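Lodhi Cohort Query Module

Reading time: 3 min

The Lodhi Cohort Query Module is an add-on to the Cudthorpe trial registry server. It lets study coordinators count eligible patients at each participating site before a protocol is submitted. Queries run against a local copy of de-identified records held by the site. Only totals leave the building.

The module is supplied on CD with a printed installation manual and one site key. A license covers a single site and a single Cudthorpe server. Additional keys are ordered separately and are tied to the server's serial number.

How a query is handled

The coordinator builds a query from inclusion and exclusion terms. Terms may be grouped, negated and limited by date. The query is sent to each site in the network and placed in that site's queue. The site server returns one number. Any result below 6 is returned as "under threshold," and the threshold can be raised by the site but not lowered.

Diagnosis, procedure, medication and laboratory terms are supported. Laboratory values are stored in the units sent by the source system. The conversion table has to be filled in by the site before value ranges can be used across the network. An empty row in the table causes that test to be skipped, and the skip is recorded in the query log.

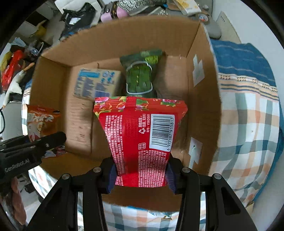
Refresh of the local copy is scheduled by the site administrator. The default is nightly. A full reload takes the query service offline until it finishes; an incremental load does not. Sites that change their patient numbering must run a full reload, as incremental loads match on the old number and will leave duplicates.

User accounts

Three roles are defined: coordinator, reviewer and administrator. Coordinators can write and submit queries. Reviewers can read the log and export it as delimited text. Administrators can do both and can also suspend a user. The module ships with 200 named accounts. Accounts cannot be shared between sites, and a suspended account still counts against the total until it is deleted.

Requirements

Cudthorpe server, release 3 or later
Kurby terminology tables, current edition (not included)
A dedicated database volume
Network connection to the hub, outbound only

The Kurby tables are loaded first. Loading them after the patient records means the records must be indexed again.

Known limits

A single query may contain up to 29 terms. Nested groups count as one term each, plus their contents. Free-text notes are not searched. Death dates are held as month and year, so survival intervals shorter than a month cannot be used as a criterion. The printed manual gives the date limit syntax incorrectly in the chapter on exclusions; the help file on the CD is correct.

Sites moving from Grandance can import saved queries with the supplied converter. Negated groups do not convert and have to be entered again.

Page revised 2002-12-05.

Comments

Junaid Farooqui
Does the skipped test show up for the coordinator, or only in the site log? We had a creatinine range return a total that looked far too high, and the row in our table was blank.

Aldana Ledesma
Only in the log, on our server at least. Ask a reviewer to export it and search for the test code. We filled in the row and the total dropped. No reload needed.

Junaid Farooqui
Thanks. Found it. Would be better as a warning on the results screen.

L. in data services
The Grandance converter also drops the query description field. Copy those out first.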